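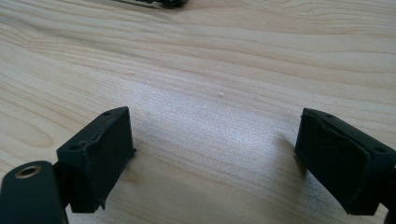 Section 3. Planning the purchase

Read this section before placing an order for a Redevow hand-held gripper station. Prices are in the Callthorpe price list dated 26 October 2026.

3.1 Working out the quantity

1. Decide how many stations will run at the same time. Order one pair of grippers per station.
2. Add one spare pair of fingers for every station. Fingers and pads are wear parts and are not covered by the warranty.
3. Budget $1,279 for each pair of grippers, cables included. The Kimuseck table kit is a separate line at $1,477.

Note: Finger sets are sold in pairs only. Part numbers are in Appendix B.

3.2 Table and floor 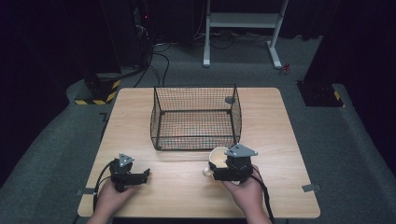
4. Allow floor space on all sides of the table, and enough cable to reach the operator without pulling.
5. Buy the task items locally. Cups, wire baskets and similar household goods can come out of the consumables budget. Set aside $40 per station.
6. Choose a plain tabletop. A satin finish is acceptable, but check it under your own lights before ordering more than one.

Caution: Do not route gripper cables across a walkway. Include floor covers in the order if there is no other path.

3.3 Replacement fingers
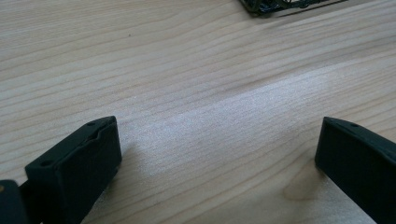 7. Inspect pads and finger edges every month and log the result. Use the log to set next year's parts order.
8. Send parts orders to Baumgart by the end of May for delivery at the old price.

Questions on quotes go to Iraklis Tzavaras at Callthorpe. Have your station count and shipping address ready.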